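Shape and colour blocks

Shape and colour blocks are small solid pieces, usually prisms or cylinders, made in sets in which the same few outlines are repeated in several colours. They are used in nurseries, primary schools and therapy rooms for sorting, matching and pattern work, and at home as a table toy. The pieces are normally low enough to stand firmly on one face and large enough to be picked up between finger and thumb.

Composition of sets

A set is described by its shapes and its colours. The smallest sets in general use have 2 shapes in 2 colours, giving 4 different pieces. Larger school sets add squares, triangles and hexagons. Pieces of one shape are kept to a single size, so that colour is the only difference between them. The Colier set, devised by the teacher Nele Aerts for use in reception classes, follows this rule strictly, while the later Pernia set also varies the height.

The cylinder is the commonest piece. It has no corners and may be turned in the hand without changing its appearance from above. The star is harder for young children to place in a cut-out tray, as its points must be lined up with the opening.

Materials and finish

Older blocks were turned or sawn from beech and painted. Moulded and printed pieces are now widespread. A fine texture is sometimes left on the faces to improve grip.

Working surface

Blocks are generally laid out on a plain, flat board that is paler than the pieces. Maple is often chosen for its light colour and quiet grain. Wide boards are commonly joined from several planks, and the seams may serve as guide lines when pieces are set in a row.

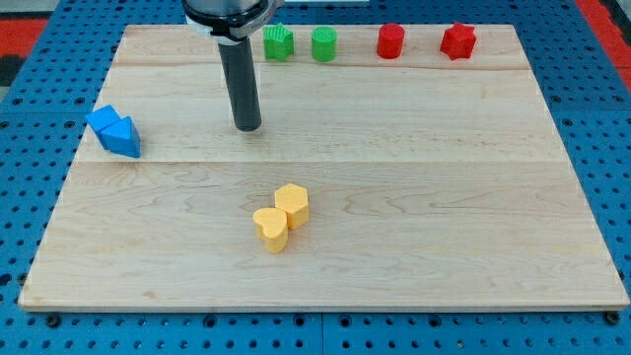
A row on a maple board: green star, green cylinder, red cylinder and red star.

Sorting and arrangement

The basic exercise is to group the pieces first by colour and then by shape. In a mirrored row, each half holds one colour and matching shapes stand at equal places from the middle. Marwa Abdelaziz, in her handbook for Novon, recommends the mirrored row as a first step towards symmetry, to be followed by rows in which the colours alternate.

Storage

Sets are kept in shallow trays or lidded boxes, with one compartment for each shape. Painted pieces are wiped with a damp cloth and dried before they are put away.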